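In Defence of the Robot That Does One Thing Badly

Sunday, May 20, 2018

Every few months somebody at our shared workshop asks me what the arm is for. They ask it kindly, the way you'd ask a neighbour about the boat that has been on a trailer in his driveway for years. I used to give a proper answer. I'd say something about learning inverse kinematics, and they would look past my shoulder at the band saw, hoping it had come free.

These days I say it pushes blocks. That's the whole job. You put some coloured wooden blocks on a board, the arm comes down with a plain rod on the end of it, and the blocks get shoved about until they are somewhere else. On a good night the somewhere else is where I asked for.

I think this is a perfectly respectable use of a grown person's evenings, and I'd like to make the case, mostly because the other side has had such a good run.

The other side is the useful robot. You will have met its admirers. There was a fellow at the Fullbridge open day who wanted his build to fold shirts, feed the cat and mind the driveway, and who had so far built the box it would live in. It was a lovely box. Dovetails and everything. I've no quarrel with ambition, but I've now watched a fair number of useful robots die on benches, and they nearly all die of the same complaint. They were meant to be helpful by Christmas, and by Christmas they could almost hold a sock.

My own first attempt went exactly this way. It was called Davar, after a misreading of the label on a second-hand power supply, and it was going to sort the hardware drawers. Anyone who has used a shared workshop knows the hardware drawers. There are 66 of them and at any given moment the M4 washers are in none of them. Davar had a two-fingered gripper that I printed in three colours because I kept running out of filament, and in one whole winter it sorted a single tray of bolts, by which I mean it emptied the tray onto the floor. I picked them up by hand. It was quite a fast system, if you included me.

So when I started on Erkeck, the current project, I left the gripper off. People take this harder than you'd think. A gripper is the bit that looks like a hand, and an arm without a hand strikes visitors as a sort of cruelty. But a gripper is also the bit that jams, slips, pinches its own wiring and needs a motor of its own, and taking it away gave me back most of my evenings. What's left is a stick. A stick is a wonderful thing to debug. If the block didn't move, the stick missed it. If the block moved the wrong way, the stick hit it off centre. There are very few mysteries in a stick, and the ones that remain turn out to be quite deep.

Pushing is hard, you see. I hadn't appreciated this. A cube shoved along one face will go straight for a little while and then decide to turn. A cylinder standing on its end behaves better, until the push lands slightly to one side and it slides off around the rod like somebody avoiding a conversation at a party. Stars are a law unto themselves. You catch one on a point and it spins, you catch it in the notch between two points and it comes along quietly, and the difference between those outcomes is narrower than the slop in my shoulder joint. There's a proper body of theory about all of this, and I've read enough of it to know that better-paid people than me are also annoyed by friction.

The shop's regulars have opinions, naturally. The woodturners think the blocks are the best part and ask why I don't stop there. The electronics bench thinks I should buy a Prantl controller and be done with it. A Prantl controller would cost me more than my car is worth, and the car at least gets me to the workshop. One of the membership even suggested that if the thing only pushes blocks, a child could do it. A child could, and would do it better, and would be finished in 20 seconds and want a snack. I don't see how that counts against me. Children can also hum, and we've not given up on the cello.

What I object to, I suppose, is the notion that a machine built at home has to earn its spot on the bench. We don't ask it of model trains. We certainly don't ask it of the fellow in the corner with the 1970s lathe he has been restoring since before I joined, whose output to date is a restored lathe. Automation is the one hobby where you're expected to come home with a labour saving, and it makes people dishonest. They start describing a thing that twitches as a thing that helps.

Mine doesn't help. It has a colour for every mistake I make and a board to make them on, and I intend to renew my bench space in September.

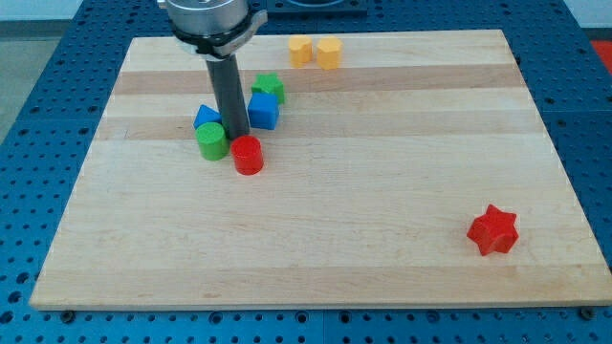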